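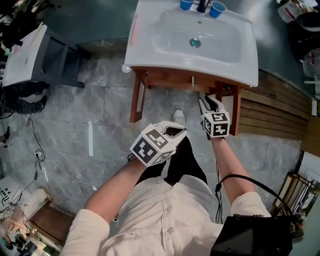

Keegan Campbell wrote in to ask whether a bathroom sink really needs a full wipe-down every day, or whether a quick rinse will do until the weekend. Well, Keegan, I rinsed and hoped for years myself, and I ended up scrubbing twice as hard for it! A few minutes a day is plenty, I promise.

Start by clearing the back edge. If you keep a cup on each side of the faucet, as so many of us do, lift them both off and wash them in warm soapy water – the bottoms collect a ring faster than you'd think.

Next, wet the basin and put a small squirt of dish soap on a soft sponge. Work from the rim down to the drain, going over any colored marks along the edge gently. Stubborn ones like a paste of baking soda and water, left on for three minutes or so and then rinsed away. Please don't reach for steel wool, however tempting it gets.

Take an old toothbrush to the drain ring and the little overflow hole (mine was a horror the first time I looked).

Rinse everything, dry the faucet with a clean towel, and then run a barely damp cloth over the wooden stand underneath, legs and all. Wood doesn't care for puddles, so dry it right behind you. Put the cups back once they're dry on the bottom.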